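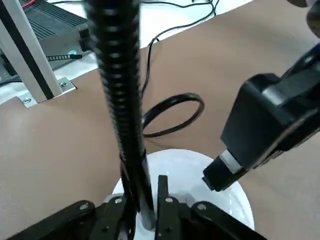 I had promised myself I wouldn't buy any more records until the shelf in the hall was sorted, and then the Trekier Quartet went and put out a new one, so there we are. It came in the post one wet morning in November and I have played very little else for a fortnight. My neighbours must know the slow movement by heart.

Some of you will remember me going on about the Trekiers after I heard them in Zarkstead a couple of winters ago, in that converted chapel by the canal with the hard pews and the surprisingly good soup. They played late Haydn and then something brand new that I didn't get on with at all, and for an encore a little arrangement of a folk tune that had half the room in tears. I went home and looked for a recording and there wasn't one. Well, now there is, and it's the third track of the new disc, and I'm so pleased that I rang my sister to tell her (she was very patient about it).

The main thing on the programme is the Gudanow quintet, with a second viola. I knew nothing about it. The booklet says the manuscript runs to 100 pages and sat in a library for years with two of the parts bound in the wrong order, which makes my head ache just to think of. It's a long piece and it takes its time getting started. There's a stretch of the first movement, maybe four minutes in, where the cello holds on to one note while everybody else seems to be looking for the way out, and the first few times I thought it was simply dull. Now it's the bit I wait for. The players don't push it. They let it sit there getting quieter and quieter, and when the tune finally comes back in the violas it's like somebody opening the curtains.

I'm less sure about the finale. It goes at a tremendous lick and I do wonder whether all those notes would be clearer a notch slower. I tried it on the big speakers and then on headphones, and on headphones you hear rather a lot of sniffing, which I don't mind but my husband does. The scherzo is a treat though – stamping and rude and over in no time.

After that comes the Ugwu piece, a set of 16 miniatures, some of them barely half a minute long. I had expected to treat these as the vegetables, if I'm truthful, and I've ended up very fond of them. Number seven is all plucked and sounds like rain getting into a shed. Number eleven is nearly a hymn. I've been playing them while I make the supper, a few at a time, and it suits them. I'd quite like to hear them live with a bit of silence in between, as on the disc the gaps are too short and you're on to the next before you've taken in the last.

The sound is lovely, warm and fairly close, and you can tell it was done in a room with some wood in it. The booklet notes are a bit stiff and the type is tiny. I had to take it over to the window.

A few people asked after my last post whether the Zarkstead series is carrying on. It is, at least until the spring, and the Trekiers are down to play the Gudanow there in the new year. The roof appeal has reached 1,273 pounds, which sounds a lot until you hear what slates cost. I've got my ticket and a cushion to take with me. If you're coming by train, the last one back goes at twenty to eleven and they do tend to overrun, so keep an eye on the clock during the encores.

Next time I'll try to write up the song recital I went to in October, which I've been putting off as I lost the programme. It may be down the back of the piano.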